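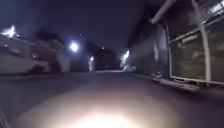 Zernitz, November

Night walkers wanted for evening and late shifts

Sollus is looking for people to walk with our pavement robots after dark and help us gather driving examples. The robots learn from recordings of people steering them well, and we have plenty of those from daytime. We have far too few from narrow streets at night, with parked vehicles on one side, a wall on the other and only street lamps and the robot's own headlight to see by.

The work

You will steer one robot by handset along a set route, walking a few paces behind it. Each shift has two operators, one steering and one keeping notes, and you swap at the end of every run. A run takes 40 minutes. There are 63 routes on the list, all in the old town and the streets behind the Stasirora depot, and we want each one recorded at least three times by different people.

We are asking for ordinary, careful driving. Keep to the pavement where there is one, slow down near doorways, stop for anyone who wants to pass. If you make a mistake, carry on and mark it on the sheet. Blurred footage and glare from lamps are kept in the set, so please don't repeat a run for that reason alone.

After the shift you will spend a short time at the depot labelling your own recordings - kerbs, railings, parked vehicles, anything left at the foot of a wall. Labels are checked by a second person the next day.

Who can apply

You must be 18 or over and able to walk on cobbles for a full shift. You need good night vision, with glasses if you wear them. Experience with robots or remote control is not needed. We give one evening of training, paid at the normal rate, and you will not steer in the street until you have passed a short driving check in the yard.

Hours and pay

Shifts start at 8 pm or 10.30 pm. You can take as few as two a week. Pay is hourly, with a night supplement after 11 pm, and we cover a taxi home from the late shift. Reflective jacket and head torch are supplied - bring your own boots.

How to apply

Write a few lines saying which evenings you are free and send them through the Wihongi jobs page, under Sollus night recording. Or call in at the depot on Saturday between 10 am and 1 pm and ask at the side door.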